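Re: [rorkeck-makers] Plastic needles versus metal, and the Sastex kit offer
Sun 11 August

The earlier message said:

> Has anyone else looked at the Sastex starter kit? I bought one in June
> and I'm a convert. The plastic is kinder on the hands than metal, the
> yarn doesn't slip off, and the site says 96 per cent of beginners
> finish their first project. At $40 each I think we should do a group
> order for the winter learners' table and stop handing out the old
> metal ones. They also say the plastic is warmer, so it's better for
> sore joints.

I'll be the wet blanket, then.

First, the 96 per cent. Finish it when? Who asked them? I went through the Sastex page twice and the only thing I could find was a line saying 777 customers answered a survey. People who answer a survey from a yarn company are people who still like the yarn company. The ones who shoved the bag under the bed in week two did not write in. I've taught enough first scarves to have a fair idea what the real number looks like, and I'd be pleased with half.

Second, the kindness to hands. I have bad thumbs and I have used bamboo, metal, plastic and one awful pair of glass ones I was given for a birthday. What hurts is gripping too hard, and new knitters grip too hard on everything. Plastic does feel warmer when you first pick it up, I'll grant that. Ten minutes in, my hands have warmed up the metal pair and I can't tell you which is which. If somebody at the table has a proper joint problem they should try three or four kinds and keep the one they like, and we have a whole drawer of odd pairs for that purpose.

Third, grip. Yes, yarn holds better on some plastic. It also drags, and a beginner with tight tension ends up shoving each stitch along with a fingertip. Glossy plastic can be as slippery as metal anyway, so "plastic" on its own tells you very little. You have to handle the thing.

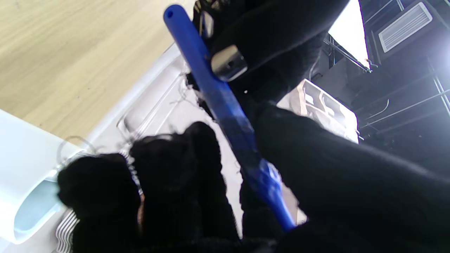 Blue plastic, slightly glossy.

I'd want to know how any of them hold up, too. The cheap Nerkeo pairs we bought for the school holidays bowed in the middle after one season, and two of them picked up a rough spot at the tip that snagged everything. The metal ones in the drawer are older than some of our members and still straight. Maybe Sastex is better made. Their page doesn't say, it just says "premium".

Then there's the matter of instructions. Most of the cheap tools and kits I've been sent over the years come with a slip of thin paper in tiny print, and a beginner can do nothing with it. Half the time it isn't in a language anyone at our table reads. I'd sooner spend the money on printing our own sheet again, the large-type one with the drawings, which people do use.

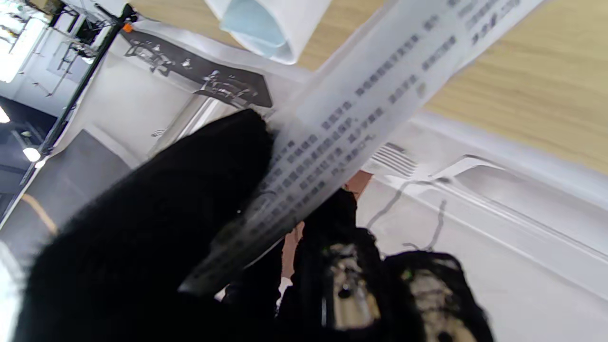

Small print on a paper strip, in Chinese.

On the cost: $40 a head for two needles, a ball of acrylic and a tote bag. The same weight of yarn from Rajput is a good deal less, it's wool, and they let you bring back the balls you don't open. Our kitty stands at $2796 and that has to cover the hall until autumn. I'm not keen to put a chunk of it into something on the strength of a nice web page and one happy customer – no offence meant to the happy customer.

What I would support is buying a single kit and leaving it on the learners' table for a month alongside the old pairs. Don't say which is supposed to be better. See which ones people reach for and which ones get left in the jar. If the plastic ones keep disappearing into bags I'll eat my words and put the order in myself.

And please don't throw out the metal ones in the meantime. Somebody tried that with the wooden crochet hooks and I'm still cross.

Does anyone have a Sastex pair that's had more than one winter's use? I'd like to see the tips.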